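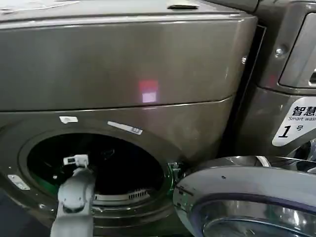

Laundry Gallery: Teaching One Arm to Unload

We've been at this since March and we still crowd around the monitor every time the arm reaches for a drum! The project is called Fakora, and the question behind it is simple to ask: can a robot learn to empty a washer from a small set of human demonstrations, then do the same job on a machine it has never met?

Spyros Halilović recorded 200 demonstrations for the first round. Damir Ristić then split each one into short stretches (approach, reach in, grasp, pull out) and trained the policy on the stretches instead of the whole run. That one change took us from 5 clean unloads to 8 out of 11 trials, and wow, was that a good afternoon.

The three misses were all socks stuck high on the drum wall. Damir wants to try a second look inside after the last grasp, and Spyros is already recording more reaches toward the top of the drum for the next round.

Dark drums and shiny door rings are the hardest part for the vision side, so we're thrilled with how well the reach holds up on them. More pictures from the Idwood tests are coming soon.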